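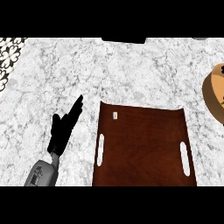 The Kitchen That Will Pay for Itself

The word that comes up most in a kitchen showroom is "return." I heard it 10 times in one morning in Tunstall, before I had been offered a chair. Stone returns. An island returns. A drawer that closes itself, I was told, returns very well in this zip code. What I never heard was who had checked.

Remodeling has always sold a dream of Sunday breakfasts, and I have no quarrel with that. People like nice rooms. The newer pitch is different, and I think worse. It tells a family that borrowing for a kitchen is a kind of saving, that the money is only moving from one pocket to another. Gumoda, the chain that has opened showrooms in Tunstall and Gatodville, prints this idea on a card and hands it out with the samples. The card says that a new kitchen brings back 76 percent of its cost at resale.

Read that again slowly. Even if the number is right, it describes a loss. Put in a dollar, get back 76 cents, and in between pay interest on the dollar.

I asked where the number came from. The salesman said it was an industry figure. I asked which part of the industry, and he said he would find out. In April a reply came from the head office, two paragraphs long, describing the figure as "based on homeowner feedback." That could mean a survey. It could also mean that happy customers were asked to guess what their houses were worth, and guessed high.

Real estate agents were not much more help. One in Gatodville told me buyers walk straight to the kitchen and make up their minds there. Another, two streets over, said her last few buyers had torn out kitchens that were nearly new. Both sounded sure. Neither kept records, and I can't blame them for that – a house sells once, to one buyer, and there is no second copy with the old cabinets still in it to compare.

There are people who do better out of all this. Jatis, which lends for home projects and has a desk inside the Tunstall showroom, charges a $500 setup fee on each loan. The fee is added to the balance, so most customers hardly feel it. It is in the paperwork on page 27, after the part about late payments and before a long section on what happens if the house is sold early. I read it standing up, with a free coffee, while the couple next to me initialed theirs.

They had been in their house for less than two years, they said, and did not plan to move. So the resale value hardly mattered to them, and yet it was the reason they gave for spending more than they had meant to. The old kitchen worked fine. She missed having a place to roll out dough. He wanted better light over the sink.

Those are good reasons to change a kitchen, and neither one needs a percentage. A lamp and a longer stretch of counter can be priced by anybody with a tape measure. The couple went home with a plan for new cabinets on three walls, a wine fridge and a loan that runs longer than the warranty on the drawers.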